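Notes from the Deschamps filling plant, Medness site, May

The visit was arranged through Bořivoj Machala, who runs the tube line and took us round. Nine in the morning, safety shoes and hairnets, no phones on the filling floor.

## Tube filling

Empty tubes arrive open at the tail end, with the caps already on. They are dropped nose down into holders on a rotary table. A sensor finds the print mark on each tube and turns it so that the crimp will lie square to the artwork. The nozzle goes down inside, then rises as the paste is fed, which keeps air out. On laminate tubes the tail is heated from the inside with hot air and pressed flat between cooled jaws. The surplus is trimmed off in the next position.

The line is a Rarkatix with 48 holders. Changeover between tube diameters takes almost 7 hours, most of it cleaning. Machala would like a second set of nozzles and has asked for one twice.

## Paste

Mixing is done under vacuum in a closed vessel. The binder is dispersed in the humectant first, then water, then the abrasive. Flavour and foaming agent go in last at low stirring speed. Viscosity is checked on every batch after it has rested. Batch 603 was on hold when we came through, for a reading just above the upper limit.

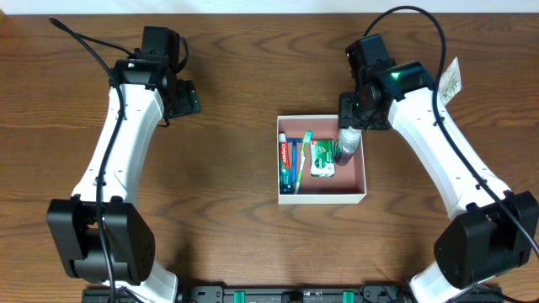

*Page last changed: May, table of seal tests removed*

## Seal testing

Sample tubes are laid flat in a chamber and the pressure is lowered. A weak crimp shows as a bead of paste along the tail. The burst test is separate and uses compressed air on unfilled tubes. Postasham, who supply the laminate, run the same burst test before dispatch, but with a different clamp, and the two sets of figures do not agree. Five of us stood over the clamp drawings for longer than planned.

## Practical points

Parking is behind the boiler house. The canteen closes at two. The cartoning hall was shut for floor repairs, so I have nothing on the cartoners beyond the layout drawing. Anyone going later in the year should ask to see the water treatment room, which we passed but did not enter.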